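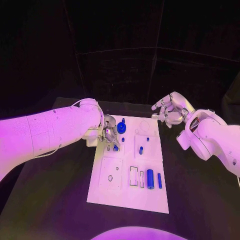
*Figure 1. The two arms at the work sheet, with a small blue part in the left gripper.*

## 3. Working rules for the shared cell

When our group started in November, we honestly thought the rules chapter would be the short one. It grew into the part of the project we argued about most, and I think we are all a little proud of it now.

Our supervisor, Rosângela Camargo, asked us to read the Meireles lab handbook first and then write our own rules in words a first-year student could follow. The handbook runs to 68 pages, so we had plenty to trim! We kept these:

- One person holds the stop button and does nothing else.
- Hands stay off the table while either arm is powered, even to pick up a fallen peg.
- Both arms are parked before the work sheet is moved or parts are put back.
- Any change to the speed limit goes in the log, with initials.
- A failed attempt is logged the same way as a good one.

The last rule caused the most trouble. We logged 480 attempts over the term, and in the first few weeks people tended to skip the ones they felt "didn't count" – a peg dropped early, say, or a run stopped by hand. Genivaldo Magalhães went back through the recordings one long Saturday and added 57 missing entries, for which the rest of us owe him several lunches.

We also disagreed about whether the five-fingered hand needed its own speed limit, separate from the gripper's. For now both sides use the lower value, and we would like next year's group to test that choice properly.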